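Clearing a snack table before it gets gross

I eat at my work table way more than I should, so I've gotten pretty fast at clearing it. You need a small wastebasket, a bag that fits it, and a couple of minutes.

Put the basket right up on the table (I know, I know) and you won't be dribbling crumbs across the carpet. Tall stuff goes first. Chip cans hog the most room in a little bin, so drop them in upright and fit the small scraps around them. 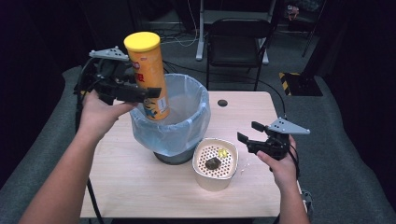
One reader wrote in to say she always pops the plastic lid off first and shakes out the last crumbs, or the bag smells like old chips by morning. Good tip, and I do it now too!

Next, the bag. Pull it well over the rim and fold a generous cuff down the outside – mine kept sliding in until I started doing that.
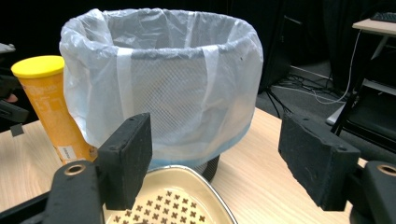

Push the bottom of the bag down with your fist so there's no trapped air, then tip in whatever's left in your snack tray. Wipe the table last.

Related
Gura desk bins, 4 months later
Cable clutter: where I start
What I keep in my Wekeck drawer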